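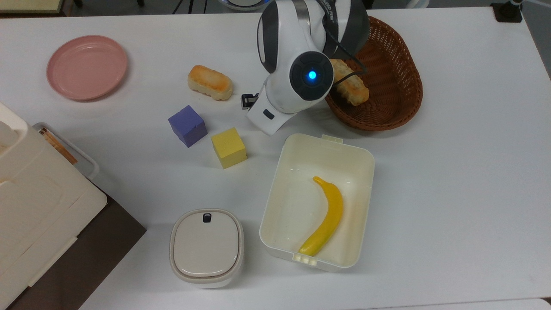
Flidden pick-and-place set, README

Flidden is what our student robotics club calls its arm project, and this folder holds everything we recorded with it over one spring and early summer. I'm the one who ended up writing the README, so you get my way of explaining things – sorry in advance to the folks who like tables. Every task uses play food and a few household things on a white table. The bread rolls go in the brown wicker basket, the banana goes in the open container, and the pink plate is for whatever the task line tells you to put there. The purple and yellow foam cubes don't belong to any meal at all, they're mostly distractors, though a few of the later tasks do ask for them by color.

What you get

There are 171 episodes, each in its own folder. Inside a folder you'll find the camera video, a file of joint positions, the gripper opening and a text file with the task in one sentence. We recorded at 30 frames per second. The longest episode runs 90 seconds and it's me trying to put a roll on the plate, so please be kind!

The tasks come in 4 groups:

basket – move a roll into or out of the basket
box – same idea, with the open container
plate – put the named thing on the plate
cubes – move a cube, by color

How we recorded

One person drives the arm and another reads out the task and resets the table. We swapped jobs a lot, so the driving style changes from folder to folder (some of us are smooth, some of us are very much not). Between episodes we moved things a little and turned them, but we didn't use a grid or a random number script. If you want properly shuffled starting positions, this set isn't it.

The first recordings are from March. Those were made before we settled on wording, so you'll see "bun," "bread" and "roll" for the same toy. I left the task files as they were typed. There's a cleaned-up list in labels_fixed.txt if you'd like to use that instead.

Known problems

The arm itself blocks the view of whatever it's reaching for, especially near the basket. Stuff at the edges of the table changes between sessions too, so crop if your model gets distracted.

Failed tries are still in here and marked "fail" in the last line of the task file. I'd keep them, but it's up to you.

Using it

Run check_set.py first. It looks for missing files and prints the folder names. The loader is called Plillard and it lives in the tools folder. It's slow on old laptops but it works on mine.

Fine for class projects, homework and your own club. If you fix any labels, send them over and I'll add them to the next version.

Last updated July 2019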